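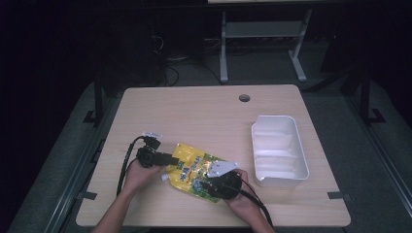 La séance est ouverte avec le retard d'usage, le secrétaire de séance (le soussigné) ayant cherché la feuille de présence jusqu'au moment où chacun était présent de manière assez évidente. L'ordre du jour appelle quatre points : le calendrier de fin de saison, les casques, le terrain de repli et les divers. Le plateau blanc à compartiments, posé sur la table à côté d'un sachet jaune un peu froissé, est vide ; le secrétaire y voit une image fidèle de la rubrique « recettes de buvette » et demande que la remarque figure au procès-verbal. Accordé, sans enthousiasme.

Club de football américain de Hindbridge
Réunion du bureau élargi, 17 octobre 2021
Président de séance : Selorm Gyamfi
Excusés : le coordinateur défensif (mariage), le second coordinateur défensif (même mariage)

1. Approbation du procès-verbal précédent

Approuvé, à l'exception du mot « débâcle » à propos du match à Flescombe, remplacé par « déplacement ». Le score n'est pas modifié, malgré une demande en ce sens.

2. Calendrier

Flescombe propose d'avancer le match retour afin de libérer son terrain pour un concours d'attelage. S. Gyamfi rappelle que ce match a déjà été déplacé en août, à la demande de Flescombe, pour un autre concours d'attelage. Une discussion s'engage sur la place du cheval dans notre championnat. Elle est close par le président au bout d'un temps que le secrétaire juge raisonnable et le responsable du matériel interminable.

Décision : on accepte la nouvelle date, à condition de recevoir l'horaire par écrit et de disposer du vestiaire qui a une porte.

La finale de la Coupe Mac Carthaigh se jouera à Dasstead, comme chaque année, Dasstead étant la seule ville à posséder des tribunes et à en parler. Le car compte 36 places. L'effectif inscrit en compte davantage, et les kickers ont fait savoir qu'ils ne voyageraient pas dans la soute. Un covoiturage sera organisé. Les kickers s'en chargent, puisqu'ils ont du temps pendant les entraînements.

3. Casques

Le responsable du matériel présente l'état du parc. Sept casques doivent partir en révision avant la reprise. Le devis s'élève à 382 euros, transport compris, jugulaires non comprises. À la question de savoir ce que vaut un casque sans jugulaire, il est répondu : « un seau ». Les jugulaires sont donc ajoutées, sous réserve que le total reste sous les 500 euros.

Vote : adopté. Une abstention, celle du quarterback, qui s'abstient de façon générale lorsqu'il est sous pression.

Il est en outre rappelé aux juniors qu'un autocollant n'est pas une réparation.

4. Terrain de repli

La pelouse principale sera fermée en cas de pluie. La mairie propose le stabilisé derrière la piscine, long d'environ 80 yards si l'on compte la haie. L'entraîneur des receveurs estime que cela règle la question des passes longues, déjà théorique chez nous. La ligne offensive est favorable au projet, l'endroit étant proche de la friterie.

Décision : essai pour deux séances. S. Gyamfi demande la clé. On apprend qu'il en existe deux, dont une qui ouvre.

5. Divers

a) Le speaker souhaite une musique d'entrée. Le bureau souhaite d'abord un micro.
b) Les chasubles prêtées à Dasstead ne sont pas revenues. Celles qui sont revenues ne sont pas les nôtres, mais elles sont plus propres. Aucune démarche ne sera entreprise.
c) Le chronomètre du panneau d'affichage avance. Les visiteurs s'en plaignent quand ils perdent. À surveiller.

La date de la prochaine réunion sera communiquée par courriel, puis corrigée par courriel.

Le secrétaire de séance

Commentaires

ligne_droite58 : Pour la friterie, c'est tout le monde qui était favorable, pas seulement la ligne. Merci de rectifier.

Maman de Théo : Bonjour, mon fils doit-il rapporter son casque avant la révision ou le donner sur place ? Celui avec l'autocollant.

Un ancien de Flescombe : Le vestiaire a une porte depuis deux saisons. Elle ne ferme pas, mais elle y est.

Kicker anonyme : On attend toujours les adresses pour le covoiturage.

Contact : secrétariat du club | © Football américain Hindbridge, tous droits réservés | Haut de page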